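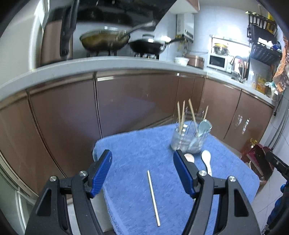
Margit Skjelbred wrote in the service log that the jaws had stopped short of each other with no warning on the display, and that the next three pickups were stored as good ones. The entry is the reason this section was rewritten for the August 28, 2025 revision of the manual.

Section 7. Incomplete jaw closure on thin objects

7.1 Scope

This section applies to the Stanix hand-held gripper with ridged blue grip pads. It covers faults in which the jaws fail to close fully, close unevenly, or report a closed position that does not match the real one. These faults are most often noticed with thin objects such as a single chopstick or a spoon handle. With a cup or a bowl the jaws stop well before the end of their travel and the fault stays hidden.

For faults in which the jaws do not move at all, go to Section 8.

7.2 Symptoms

One or more of the following may be present:

Code 40 on the display (closed position out of range).
A visible gap between the pads with the trigger fully pulled and nothing between them.
A thin object that turns or slides out when lifted.
One finger reaches the center line before the other.
A recorded jaw width that stays above zero when the jaws are shut.

Code 40 is raised only at power-up and at the end of calibration. A finger that slips during a session does not raise it. Do not treat a clear display as proof that the jaws are closing correctly.

7.3 Safety

CAUTION: Pinch hazard. The return spring stays loaded with the power off. Keep fingers out from between the pads whenever the trigger lock is released.

CAUTION: Do not clear a jam by prying the fingers apart with a screwdriver or a utensil. The linkage can release suddenly.

CAUTION: When working in a kitchen, turn off all burners and move away from the stove before starting this procedure. Do not rest the gripper on a cooktop, even a cold one.

NOTE: Wooden chopsticks can splinter under the pads if the force limit is set too high. Remove splinters with a soft brush. Compressed air drives them into the finger slots.

7.4 What you need

Hex key supplied with the gripper
Soft brush and a lint-free cloth
Jeltitz gauge strip
One thin test object, straight and rigid. A plain wooden chopstick is suitable.
A stable table

7.5 Inspection

1. Stop the recording and wait for the status light to go out.

2. Open the jaws fully and engage the trigger lock.

3. Switch off the power and disconnect the cable at the handle end. Pull on the plug, not on the cable.

4. Look at both pads under good light. The ridges must be clean and the pad edges must lie flat against the fingers. A lifted edge of any size means the pad is to be replaced.

5. Brush out the slotted cutouts in each finger. Fibers from towels and table covers collect there and work their way toward the pivot.

6. Check each exposed screw head with the hex key. The screws should not turn under light hand pressure. If one turns, tighten it until snug and make a note of which finger it was on. Do not use thread locker on the plastic parts.

7. Hold each finger near the pad and move it gently up and down. A small amount of flex is normal. A click is not. If you feel a click, stop here and send the gripper in for service.

8. Release the trigger lock. Pull the trigger slowly and let it return slowly. The movement should be even in both directions, with both fingers arriving at the center line together.

If step 8 shows uneven travel and the screws are tight, the linkage has slipped. Calibration will not correct this. It will only move the error to the open end, where it is harder to see.

7.6 Calibration

Carry out the calibration only after the inspection has been completed without a fault.

1. Reconnect the cable and switch on the power.

2. Open the service menu and enter access code 3851.

3. Select Jaw Range, then Reset. The old values are erased at this point and cannot be restored.

4. With nothing between the pads, pull the trigger fully and hold it until the display shows CLOSED OK.

5. Release the trigger fully. Wait for OPEN OK.

6. Place the thin end of the gauge strip between the pads and close the jaws on it. The display should read within one step of the value printed on the strip.

7. Save and leave the menu. Switching off the power from inside the menu discards the new values and loads the factory ones.

NOTE: In firmware 177 the display may show CLOSED OK before the trigger has reached its stop. Keep holding for a further two seconds. Later versions wait for the trigger by themselves.

7.7 Pickup test

1. Lay the test object on the table. A folded towel may be used underneath, but pull it tight first. Loose fabric gets caught under the pads and gives the same reading as a jaw that is not closing.

2. Bring the open jaws down with one pad on either side of the object. Keep clear of glassware and other utensils nearby - the outer faces of the fingers are wider than they look from the handle.

3. Close the jaws, lift the object a hand's width and hold it for ten seconds.

4. Tilt the gripper to the left and to the right. The object may swing slightly but must not slide.

5. Lower the object and open the jaws. Both pads should let go at the same time.

6. Repeat six more times, for a total of seven. One slip is a failed test.

If the test fails, repeat 7.6 once. If it fails again, remove the gripper from use, tag it and return it to the Sæther service desk along with the log.

7.8 Recordings made before the fault was found

Recordings made since the last passed pickup test should be treated as suspect. The jaw width in them may be wrong even where the pickup itself looks normal on video.

1. Open the session list in Andine and filter by the serial number of the gripper.

2. Mark every session after the last passed test as HOLD.

3. Do not delete anything. Njål Sundqvist reviews held sessions and decides which of them can be corrected with an offset.

4. Sessions in which a finger had slipped cannot be corrected. Mark them REJECT once the linkage fault has been confirmed by service.

7.9 Revision notes

Step 7.5.7 (finger play) is new.
The wait in the note under 7.6 was previously one second.
The pickup test was previously optional. It is now required after every calibration and after every pad change.
Part numbers for the replacement pads will be added in the October revision. Until then, order by gripper serial number.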